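Five hundred and counting (the pouring diary, part 3)

I've been promising a proper post on the colour task for weeks, so tonight I'm finally sitting down with a cup of tea to write it. If you're new, I spend most of my spare hours collecting demonstrations for a learning system. I drive the arm through a small job by hand, the computer records what the arm's cameras see and how the joints move, and then I do it all over again. And again! The goal for this batch is 2,000 runs on lab glassware, and as of February I'd passed 500, which felt like a good excuse to buy myself a lamington.

The job this time is tubes and beakers. Coloured water in test tubes, a clear rack on each side of the table, a beaker in the middle. Pick a tube out of the rack, carry it over to the beaker, tip it, bring it back upright and put it home in a hole. It's the sort of thing a Year 7 student does without thinking, and it has kept me happily busy since Christmas.

I want to talk about the wrist camera first because I've become a bit of a bore about it at dinner.

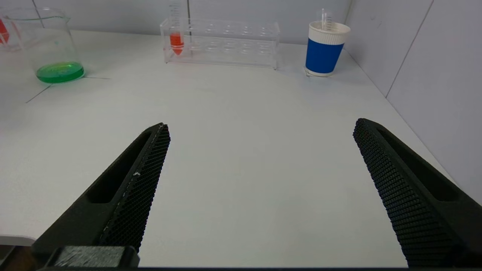
Pouring Diary, No. 3

When I started I only recorded from the head position, up high and looking across at everything. That's a lovely view for planning, and it's hopeless for the last little bit before contact. A clear tube in a clear rack is hard enough for my own eyes. From the wrist you get both fingers with their honeycomb pads, and whatever you're about to grab sits somewhere out past the gap between them, getting bigger as you come in. The first model I trained with the wrist view added went for the tube as if it had suddenly put its glasses on. I may have cheered. The neighbour's dog certainly thought so.

The pads matter too, by the way. I went through a smooth set early on and the tubes would swivel as soon as I tilted them. With the textured ones I can hold the tilt and think about the pour, which makes for much calmer recordings. Calm is what you want. Every wobble I put into a run is a wobble I'm teaching.

Now for variety, which is where I've changed my mind most. My first hundred or so runs were beautiful. Same tube, same hole, same colour, beaker spot on its mark every time. I trained on them, and the model was superb at that exact arrangement and completely lost if I moved the tube to another hole. Ettore Pace, who did a stint on a packing line at Sartori years ago and has more patience than anyone I know, looked over my logs and wrote back one line: "You have recorded one run a hundred times." Fair!

So now I shuffle. I've got a little sheet that tells me before each run which colours go where, how full the beaker starts and which tube is the target. Red, blue, yellow and green all get a turn in the mix. Sometimes the beaker starts with a bit in the bottom already, so that the model doesn't learn that beakers are always empty. Sometimes there's a tube in the rack that has nothing to do with the task at all, and it just has to be left in peace.

The black cross on the tabletop stays, though. I went back and forth on that. It lets me put the beaker in a known spot for the baseline runs, and then for the wandering runs I shift it off the cross by a hand's width in whatever direction the sheet says. A friend in the Wetau makers' group reckons the model will simply learn to pour at the cross, and that's exactly why the wandering runs exist. We'll see who owes whom a coffee.
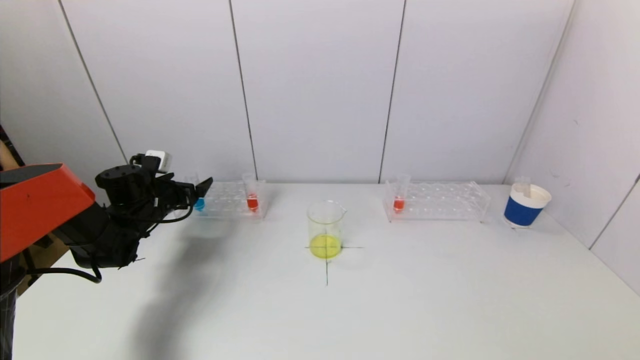
Shadows are my other current obsession. The arm throws one across the table whenever it reaches over, and on white that's a big change in brightness for a camera that's trying to find something see-through. I used to fuss with the lights to get rid of it. These days I leave it alone and move the lamp a little between sessions instead, so the shadow falls differently from one batch to the next. A model that has only ever seen one shadow gets very attached to it.

A few smaller notes from the last fortnight, mostly for my own memory:

Keep the failures, but label them. I had 11 runs in one evening where the tube caught on the lip of the hole going back in. I nearly deleted the lot. With the recovery left in (back off, straighten, try again) they've turned out to be some of my favourite data.

Stop when your hands get tired. My late-night pours are visibly sloppier on playback – fast at the start, jerky at the end – and I've begun tagging the time of day so I can leave the worst of them out.

Food colouring gets into everything. My left thumb has been green since the move from the old Tronder bench.

Write the note for each run straight away. I tried doing them in one go at the end of the night and by run thirty I couldn't tell you which red tube was which.

Next up is a longer version of the task with two pours in a row, one from each rack, and I'm itching to get going on it. Two pours means the model has to remember which one it's already done, and I honestly don't know how it'll cope. I'll put the next training run on over the weekend and post the curves, good or ugly. If you're collecting anything similar, especially with clear plastic or glass, please leave a comment and tell me how you light it!

We use cookies to remember your settings and count visits. By continuing to read you agree to this. OK | More information

© 2019 Rerosness Workshop Notes | Contact | Back to top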